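六月 工作笔记 下午四点多

Nodetti 那块太阳能折叠板今天终于测完第二轮了！先把数字记下来，免得明天又翻聊天记录找。板子接 Drarura 充电宝，从空的开始充，到中午电量显示 39%，比上一轮好看多了（上一轮天阴，我还把板子放反了方向，这个 Poppy 已经笑话过我，不用再提）。

线的问题还没完。Sugden 那根长线压降太大，充电宝隔一会儿就断开再重连，指示灯闪得人心烦。换成原装短线就稳了。我跟 Derek 说下次别再买长线，他说长线方便把充电宝放在阴凉处，也有道理……那就买粗一点的，线径写清楚再下单。

充电宝晒在太阳底下这件事我要单独记一笔：外壳摸着烫手，充电电流自己就降下来了，应该是温度保护。挪到板子背面的阴影里，过一会儿电流又回去了。Esther 想在里面贴个热电偶看看电芯温度，我举双手赞成，不过得先拆壳，拆之前拍照，上回那个卡扣断了两个还没粘好。

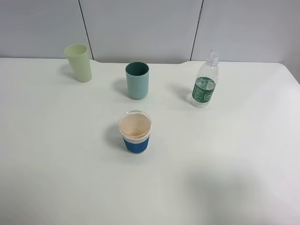

桌上的三个杯子和一个塑料水瓶

输出那边也试了。两个 USB-C 口单独用都正常，一起用就各自降功率，说明书里提过一句，但写得太含糊，我读了三遍才看懂。Freya 在改说明书，我把这段标黄发给她了。另外低电流模式还是老毛病，给耳机充电充到 80% 就自动关输出，得再按一下按钮才肯继续。Wayne 怀疑是关断阈值设高了，让我找 Grestutia 那边要固件的参数表，邮件已经发了，还没回。

循环寿命先不碰。标称 1000 次，我们这点时间哪测得完，先按抽样的办法跑着，架子上那两台别关电源！（写给所有人看的，尤其是晚上最后走的那位。）

明天要做的：
借个辐照计，光靠“今天太阳挺大”实在写不进报告
短线、粗线各跑一遍，同一块板，同一个角度
问 Esther 热电偶还有没有细的
充电宝的序列号补到表格里，我又忘了抄

对了，板子右边那个挂孔的缝线有点松，暂时不影响用，挂背包上走一天会不会裂开就不好说了。谁周末去爬山愿意背着试试，来找我拿。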